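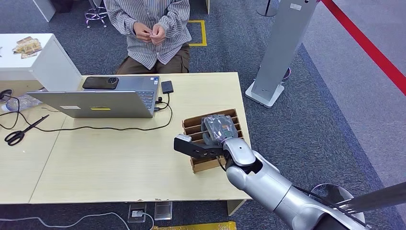

Figure 2. A seated person at a light wood-grain table with an open laptop.

4. Conversion of farm buildings at the settlement edge

4.1 Site and planning history

The Kerska site lies on the eastern edge of Sastinia, between the ring road and the last row of postwar housing. It was a working dairy farm until the herd was sold. The farmhouse, a long cart shed and two stone barns were left standing, and the land around them was let for grazing. The local plan marks the whole holding as suitable for housing with small shops, subject to the older buildings being kept where practical.

An earlier application proposed clearing the site and was refused. The planning authority gave two grounds: the loss of the barns, and the lack of a safe walking route to the nearest school. The second application, prepared by the architecture firm Fernandes, kept both barns and moved the main entrance to the north side. It was approved in February with a long list of conditions. The present section deals with that second scheme, as amended up to Friday, December 20, 2024, when the revised drainage drawings were accepted.

4.2 Sources

We used the planning file, the drawings submitted with both applications, and the written comments sent in during the public notice period. We also held 10 interviews with people involved in the case, among them planning officers, designers, the developer's staff and residents of the adjoining streets. Interviews followed the guide described in Section 3. Notes were typed up and sent back to each person for correction. Most came back with small changes, usually to technical terms. One resident withdrew a remark about land prices and it has not been used.

Drawings were compared sheet by sheet. Where a plan and a section disagreed, which happened several times in the barn drawings, we followed the sheet with the later revision letter.

4.3 Changes to the barns

The larger barn was first drawn as a single shop of nearly 1,000 square meters, a size that could only be reached by adding a flat-roofed extension across the old yard. Officers objected to the extension on the ground that it closed off the yard from the lane. In the approved scheme the extension is gone. The ground floor is split into smaller units, each with its own door to the yard, and the upper level is used for offices.

The smaller barn caused more trouble. Its floor is well below the level of the lane, and the first design dealt with the drop by raising the floor and cutting new, higher doorways into the front wall. The conservation officer asked for the original openings to be kept. Fernandes then placed the ramp inside the building along the rear wall. This took up floor space the developer had counted as rentable, and the file contains a run of letters on the subject. The inside ramp was kept in the end, with a reduced landing.

Roof coverings were left to a later condition. Both barns had been patched with metal sheeting, and it was not known how much of the slate beneath could be saved. The survey was still open when our interviews took place – a point that several of those interviewed raised without being asked.

4.4 Housing layout

The number of homes changed little between the two applications. The refused scheme had 100 homes on a looped road, and the approved one has slightly fewer, set along two lanes that meet at the yard. Parking was moved from front gardens to shared courts behind the houses. Residents of the adjoining streets disliked the courts and said that people would park on the road anyway. The traffic report does not deal with this question. It looks only at the junction with the ring road.

The cart shed was kept as a covered link between the lanes and the shops. No use has been fixed for it. The developer suggested a weekly market, and the planning officers wrote a condition that allows one without requiring it.

4.5 Comparison with Drorkitetti

The Drorkitetti case, described in Section 3, differs from Kerska in ownership more than in design. There the farm buildings and the housing land were sold separately, and the housing was finished while the barns stood empty behind fencing. At Kerska a single condition ties the two together: no more than half of the homes may be occupied until the larger barn is weatherproof and its ground floor is ready for tenants. The developer argued against the condition at first, then accepted it in return for a later date for the road works.

Officers in Sastinia told us that the wording had been taken from an older industrial site and adapted. They were unsure how it would be enforced if work on the barn stopped partway, and the condition does not define "ready for tenants." We return to the drafting of such conditions in Section 6.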